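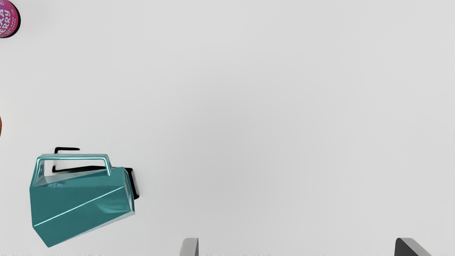

Cell 9 check, Bridonthorpe, October

Filled in by me, Saskia Donnelly, before the Turnero arm went back on shift. Hours on the clock: 1,371.

Guarding and door switch – OK. Door's a bit stiff at the bottom hinge but it trips every time.

E-stops, both – OK. I hit them at slow speed and again at full, because I enjoy it!

Gripper fingers – OK with a note. Opened and closed them 10 times, no sticking. The pads are getting shiny, so I've put a new pair on the Rewi order (part 856).

Finger bolts – FAIL, then fixed. One was loose enough to turn by hand, eek. All nipped up and paint-marked.

Cables and hoses – OK. Still rubbing slightly at the elbow, same as last time. Could whoever has the spiral wrap please bring it back?

Table top – OK. Wiped down, bolts tight.

Home position – OK after a second go. The Miton controller wanted a restart first.

Lamp stack – amber is dim. Not stopping the cell for it, but it needs doing before the next check.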